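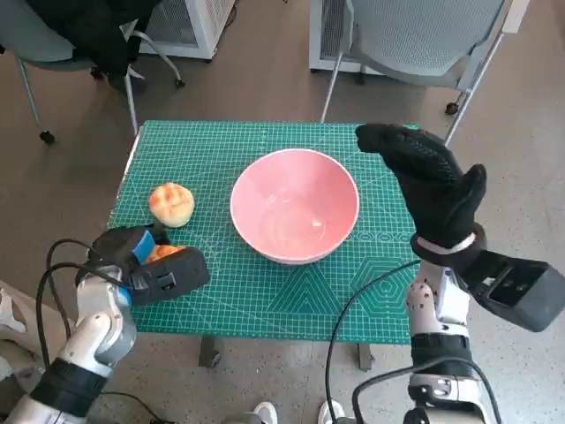

Two-arm build: left gripper squeezes the bread roll too much before it reaches the bowl

Asked in Home and workshop builds, Monday

Hello to all. I am building a two-arm robot in the shared workshop Jutgate, where I have a table two evenings in the week. The task I have chosen is simple: the left arm takes a bread roll from the cutting mat and puts it in a pink bowl with a white rim. Later the right arm, which has a hand with fingers, should hold the bowl still.

My problem is with the left gripper. It is a two-finger type and has a blue pad on the inside. When I close it by position, the roll is either pressed flat or it falls on the way to the bowl. Yesterday I made 13 tries and only 7 finished with the roll in the bowl and in good shape. The rolls are not all the same size, so one closing width is not good for all of them.

My control program is called Sorkton, I wrote it myself. It can read the motor current from the gripper, but the value jumps very much while the fingers are moving. I tried to stop the closing at a fixed current and it stopped in the air, before it touched anything.

Should I buy a force sensor, or is it possible to solve this with the current only? Also, the cables on the left arm make a big loop over the forearm, and I am not sure if they pull on the wrist when the arm reaches far. Thank you for your patience with my English.

2 answers

Accepted by the asker

You do not need the sensor yet. The current is high when the motor starts, and this is what stops you in the air. Please ignore the reading for the first 100 milliseconds after the close command. After this, take the average of the last 4 readings and compare the average with your limit, not the single value.

Close in two steps. First go quickly to a width a little larger than your biggest roll, then go slowly until the average passes the limit. When it passes, hold this position and do not continue to push. I made this mistake with my first gripper, it was holding "by force" and the bread became thinner and thinner during the whole movement.

To find the limit, begin very low, so that the roll falls, and increase it in small steps until it stays. Use a fresh roll for this, an old one is hard and will give you a wrong number.

For the cables: switch off the motors, move the arm by hand to the farthest point and turn the wrist both ways. If you feel the cable pulling, move the first tie back toward the elbow.

Second answer

use softer pads. I have the Gramus ones and they are ok

Comment from the asker

Thank you, I added the waiting time and the average and it does not stop in the air any more. The slow step I will write this week. I checked also the cable and it was pulling a little at the wrist, so the tie is moved.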